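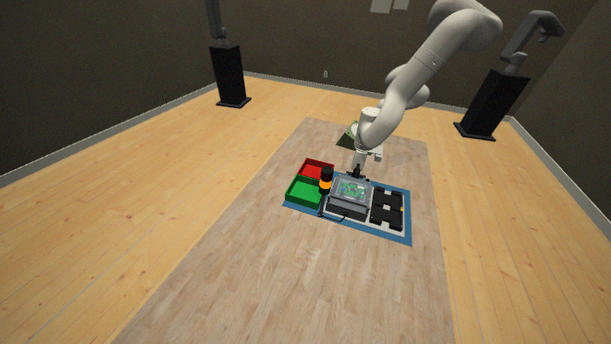 Set-up guide — Section 4: Placing the work mat in the simulated cell

Before you start, load the Nollwood room file and wait until all three arms are shown in the object list. In this section only the white arm is moved. The two dark arms on the black pedestals must stay in their parked position.

1. Open the Tekin panel and set the white arm to Hold.

2. Select the blue mat and put it on the long patterned floor panel. The mat may lie at an angle. The program reads its rotation from the settings file.

3. Place the red bin and the green bin on the left end of the mat, with the green one in front. Both bins must be empty at the first start.

4. Place the gray case in the middle, with the circuit board facing up. The black fixture goes to the right of it.

5. Lower the gripper slowly until it is just behind the rear rim of the case. Use steps of 16 mm, and for the last part use the fine mode.

6. Press Save Pose. Write down the pose number, you will need it in Section 5.

Note: The pose number of the delivered file is 561. If you see 2583, you have loaded the old Gisbridge room and the floor panel will be missing.

CAUTION: Do not change the arm speed above 40 per cent while the gripper is near the case. The simulation does not stop at a light contact — it pushes the case away, and you must repeat from step 4.

If the mat jumps when you press Save Pose, its height is set below the floor. Correct the height to zero and save again.

Text checked by Miyuki Nakajima, Vukari, March 29, 2023.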